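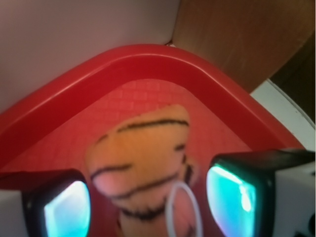
Which type of gripper copes best with soft objects? In tests run by the engineering firm Haltetley, fingers with padded inner faces did better than bare ones, though they were slower to let go.

The results were published on 21 April 2024 and cover 244 attempts at picking up plush toys, sponges and small bags from a shallow tray. Two sets of fingers were fitted in turn to the same arm, with a small camera at the wrist. The padded set failed on 39 attempts and the bare set on 78.

Osamu Matsuda, who led the work, said most of the failures came at the corners of the tray, where the fingers had less space to open. "A toy in the middle is fairly easy," he said. "Push it up against the rim and the arm has to come in at an angle, and then you find out what the controller is like."

The team also tried two controllers. The older one, Nowakowski, closes the fingers at a fixed speed. The newer one, Briltevau, slows down when it meets resistance, and it squashed fewer of the softer items. It lost its place twice when the camera was very close to an object and the view blurred — a fault the team puts down to the lens and hopes to fix with a different one.

Isla Partington of Plinduro, the warehouse company paying for the trials, said it would not choose a gripper until heavier goods had been tested. Loops, cords and labels will get a separate round of tests, as they can catch on a finger during release.

A second report is due in December.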